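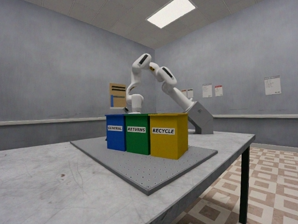 Is the Flurkitz water softener worth it for a rental?

Nima Kiani

My landlord says I can put in a Flurkitz if I pay for it. The seller wants $323 and claims it will cut my soap use in half and save the water heater. I have my doubts. The test strip showed 208 ppm, and the kettle gets crusty every few weeks. Has anyone seen a real difference, or is this just a nice brochure?

3 comments

Marisa Ruggiero

208 is hard water, so the crust makes sense. The half-your-soap claim I'd take with a lot of salt. I had one for two years and used a bit less shampoo – that was it. The faucets did stay cleaner. Ask who pays for the salt and who owns the unit when you move out. Get that in writing. Also, why are you paying to protect the landlord's water heater?

12 shares

Sandro Bellini

Waste of money. Vinegar in the kettle.

Ornella Colombo

Vinegar won't help your shower head much unless you take it off and soak it overnight, but I do agree with Sandro on the price. Mine was 300 and the installer wanted another 50 for a valve he hadn't mentioned on the phone.

5 comments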